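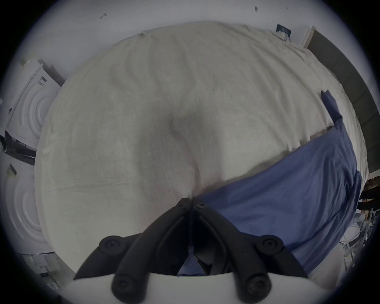

Reading time: 4 minutes

Horrocks 400 washer-dryer
Section 2: Washing and drying bedding

This section covers sheets, pillowcases, duvet covers and light blankets. For duvets and pillows with filling, see the section on bulky items. The door, water supply and drain hose must be set up as described in Section 1 before you run any programme.

Before the first load

Run the drum clean programme once with nothing in the drum and no detergent. The machine was tested with water at the factory and a little may remain in the hoses.

Sorting

1. Read the care label on each item. If the labels differ, follow the lowest temperature.

2. Keep white and off-white sheets apart from coloured ones. A new blue, red or black item should be washed alone until the rinse water runs clear.

3. Close all buttons, zips and poppers on duvet covers. Turn the covers inside out.

4. Shake each item before it goes in. Socks and small towels often stay in the corners of fitted sheets.

5. Treat stains before washing. Dab on a little liquid detergent, leave it for the time given on the bottle, and do not let it dry on the cloth.

Note: The Bedding programme is made for cotton, linen and cotton mixes. Silk, wool and anything marked hand wash only should go in on Delicates.

Loading the drum

1. Open the door and check that the drum is empty. Look inside the folds of the rubber seal as well.

2. Put in large items one at a time. Do not roll or fold them. Let each one drop in loosely, starting at the back.

3. Add pillowcases and other small items last, spread between the large ones.

4. Stop when you can still fit your hand, held upright, between the load and the top of the drum.

5. Push the seal back into shape and close the door until it clicks.

Caution: Do not let cloth become trapped between the door and the seal. It can tear, and water may leak on to the floor.

A single double-size sheet washed on its own can gather on one side of the drum and stop the machine from spinning. Add a few pillowcases or a second sheet to balance it.

Adding detergent

1. Pull out the drawer on the left of the machine.

2. Pour detergent into the compartment marked II. For liquid, lower the blue flap first. For powder, raise it.

3. If you use softener, pour it into the compartment marked with a flower. Do not go above the MAX line.

4. Close the drawer slowly.

Use less detergent in soft water areas. If you do not know how hard your water is, your supplier can tell you. Thick foam on the glass at the end of the wash means that too much was used. Run Rinse and Spin, and cut the amount next time.

Note: Softener makes towels and flannel less absorbent. Leave it out if you are washing them with your sheets.

Washing

1. Turn the dial to Bedding. The display shows the standard temperature and the length of the programme.

2. Press Temp to change the temperature. Use 40 for everyday washing and 60 for white cotton, if the care label allows it.

3. Press Spin to choose a speed. The lowest setting is 400 and leaves the load quite wet. Choose it for linen that creases badly.

4. Press Start. The door lock symbol comes on.

You can add a forgotten item in the early part of the wash. Press Pause and wait for the lock symbol to go out. If it stays lit, the water is too high or too hot and the door will not open until the end.

Drying

The machine can wash more than it can dry. Take out half of a full wash load before drying and hang it up, or dry it as a second load.

1. Take everything out of the drum and untangle it. Sheets tend to wind round each other, and a fitted sheet may have closed around smaller items.

2. Put the items back loosely.

3. Turn the dial to Dry and press Level until you see the setting you want. Iron Dry leaves the cloth slightly damp. Cupboard Dry is for items you will fold and put away. Extra Dry is for thick seams and flannel.

4. Check that the water tap is still open. The dryer uses cold water to collect the steam.

5. Press Start.

Caution: Do not dry items that have been in contact with oil, paraffin, wax or hair spray until they have been washed in hot water with detergent. They may catch fire.

Caution: The door glass and the metal parts of the drum become hot. Let the cooling stage finish before you open the door.

Reducing creases

Take the load out as soon as the programme ends. If you cannot, switch on Crease Care before you press Start, and the drum will turn now and then for up to 2 hours. Press any button to stop it.

Sheets can go back on the bed slightly damp from Iron Dry if the room is warm and the bed is left open for the rest of the day. Pull the corners tight and smooth the sheet from the middle outwards. Do not lay a damp sheet over an electric underblanket.

If something goes wrong

Display shows 71: the load is out of balance. Open the door when the lock symbol goes out, spread the load evenly and run Spin again.

Load still damp after Cupboard Dry: too much in the drum, or the spin speed was too low. Run Spin at a higher speed, then dry again.

Grey fluff on dark items: run Rinse and Spin with the drum empty after each drying load.

Machine will not start: check that the door is fully closed and that Delay Start is off.

Next: Section 3, Bulky items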